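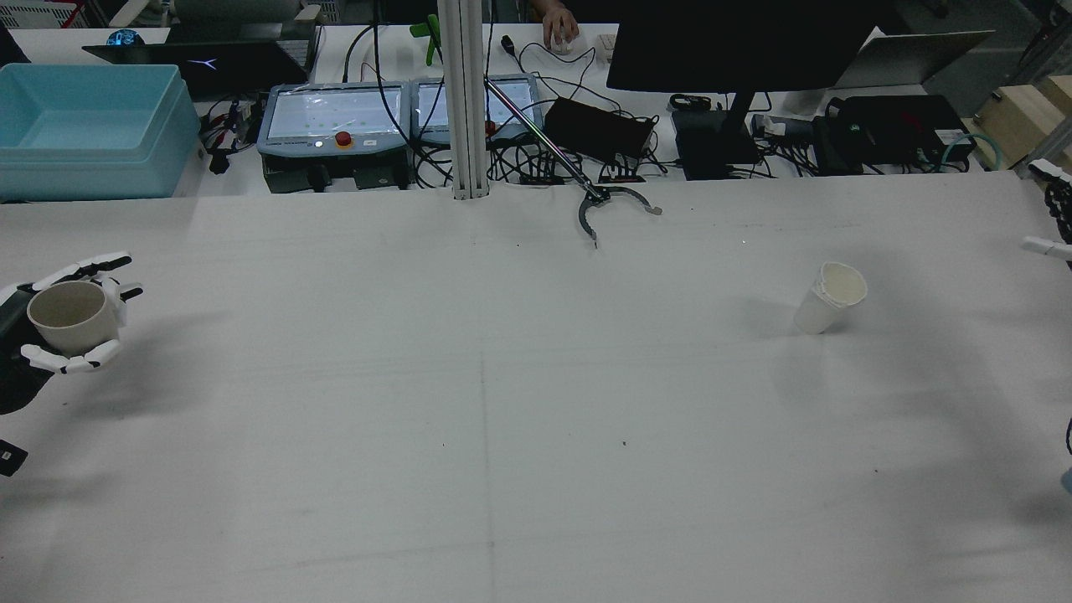

**Tutcombe, 10 Jul 2019**

The left hand can hold a mug now. It took 13 evenings and a bag of tendon line, and the mug is one I wouldn't miss. Paper cups are next. Ceramic forgives a heavy grip – paper folds up like a bad alibi, and I've bought a sleeve of 111 so I can be wrong at length.

Lina Hourani rewrote the thumb code in February and I've been afraid to open it ever since. It closes the fingers in 4 steps and then waits, as if thinking it over. I asked her what the wait was for. She said, "Don't touch the wait."

The right hand still drifts at the wrist. Macario Villaseñor blames my cable routing, and having seen the back bench lately I can't put up much of a defense. New connectors are on order.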